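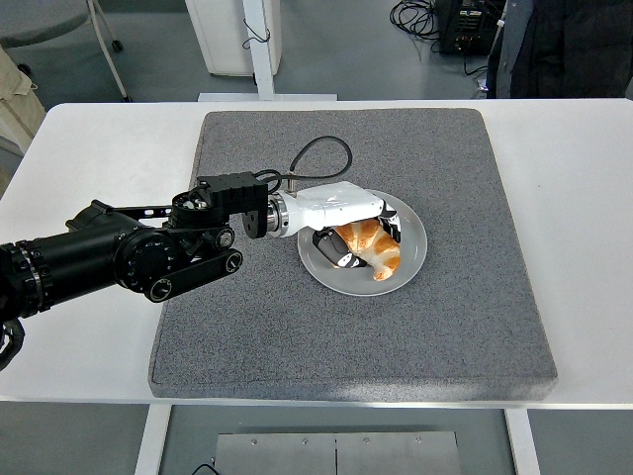 Prostunthorpe, February

Chapter 8
Power Supplies and the Noise They Make

If you have worked your way through the chapters on memory and storage, you will have noticed that I kept putting off the question of where all the electricity comes from. I apologize for that (a little), but I wanted you to have a fair picture of what a computer asks for before we looked at the heavy metal box that has to answer. We have now reached the box, and I hope you will come to like it as much as I do.

A power supply takes the alternating current from your wall and turns it into several steady, lower voltages. Along the way some of the energy is lost as heat, and heat usually means a fan, and a fan means noise. Most of this chapter hangs on that short chain of events, so please read the sentence before this one twice if you are at all sleepy!

Our worked problems use the Vedeo unit from the Grosstead desktop, the same machine you met in the chapter on cases. Its label gives a maximum output of 697 watts, an odd number that will at least keep you from doing the sums in your head. When the desktop is idling over a text document it draws far less than that, and the fan barely turns. Start a long video export, though, and you will hear the difference from across the room.

Students often ask me whether they should simply buy the biggest supply they can afford. It is a sensible thing to wonder, and the full reply takes up most of Section 8.3, where we look at how efficiency changes with load. For now, remember that a supply rated for 1761 watts does not push 1761 watts into your parts. The parts draw what they need, and the rating only tells you how much they may ask for.

We will also spend some time on cables, connectors and the Ó Ceallaigh load table, which lists 108 common combinations of processor and graphics card along with their expected draw. Keep a bookmark in it, as the exercises send you back there again and again.

A word on safety before we begin. Never open the casing of a power supply, even one that has been unplugged overnight. The capacitors inside can hold a dangerous charge, and nothing in this book requires you to touch them.

8.1 Reading the label

Find the sticker on the side of your own supply, or use the copy printed at the back of the book. Start with the row marked +12V and write down the current given beneath it.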